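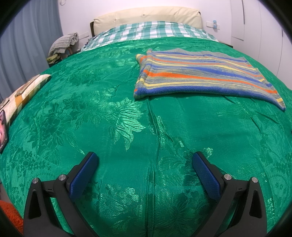 Skanon has furnished guest bedrooms for short-stay residences since February, and the housekeeping supervisor at its Flelum property regards the bed as the part of the room that takes the most judgment. "A guest looks at the bed first," the supervisor said in an interview on Oct 10, 2018. "We teach new staff to begin there."

The residence has 13 bedrooms. Staff are asked to spread the cover from the foot, draw it toward the headboard and smooth it outward by hand. Satin-like fabrics call for patience. "A jacquard shows every crease — the pattern catches the light, and so does the fold," the supervisor said. "You smooth it, step back, and smooth it again."

A folded knit is then placed on the upper part of the bed, to one side. Its position is left to the person making up the room.

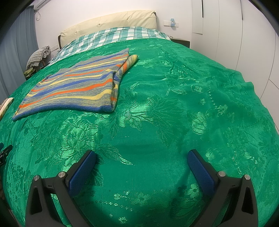 A folded striped textile on a green floral bedspread.

Asked whether bright stripes compete with a floral cover, the supervisor disagreed. "Orange and blue sit well on green. Gray keeps them calm." Knitted pieces are stored folded, never hung, and are checked for pulled threads every 3 weeks.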